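Folding and Packing Paper Tissues by Hand
Project report, Home and Materials course
Group: Stamatia Psarras, Abenezer Negash, Dalal Sfeir
Supervisor: Panagiotis Karagiannis
3 Mar 2019

1. Background
Our group looked at a small job that most people do without thinking: handling a single sheet of tissue. Tissue tears easily, it creases as soon as it is picked up, and it does not lie flat again once it has been crumpled. We wanted to find out which way of holding and folding a sheet gives the neatest result when it has to go into a small carton.

The idea came from a packing exercise at Fullholm in November. Many of the sheets in that exercise were torn at the corners, and we thought the grip was to blame.

2. Materials
We used plain white tissues and small brown cardboard cartons. All the work was done on a table with a light wood-grain top. Sheets that tore were thrown away and were not used again.

3. Method
Each of the 16 trials started with one flat sheet. We compared two grips.

Grip A: both hands pinch the sheet at the corners and pull it straight.
Grip B: one hand pinches one end between thumb and fingers, and the other hand supports the opposite end from underneath with the fingers open.

After the sheet was lifted and stretched, it was folded in half twice and put in the carton. Stamatia and Abenezer did the folding. Dalal wrote down whether the sheet had torn and how it looked after folding. We changed grip after every trial so that tiredness would not affect one grip more than the other.

4. Results
With Grip A, two sheets tore, both of them at a corner. No sheets tore with Grip B. The folds were straighter with Grip A - the edges met well when the sheet survived. With Grip B the supported end tended to crumple, and it had to be smoothed on the table before the first fold. This made Grip B slower, but we did not time it, so we can't say by how much.

5. Discussion
Corners are the weak point because all the pull goes through a very small area. An open hand spreads the load. For packing we would use Grip B and accept the extra smoothing.

Eight trials for each grip is a small number. We also used only one kind of tissue, and a thicker one could give a different result. Our two folders may not pull equally hard either, and we had no way to measure that.

6. Further work
Rafail Giannakopoulos from the other group suggested trying the same grips on napkins and thin wrapping paper. We would also like to time each fold.
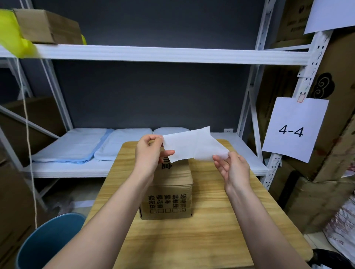
Figure 1. A tissue stretched out with Grip B, above a small carton.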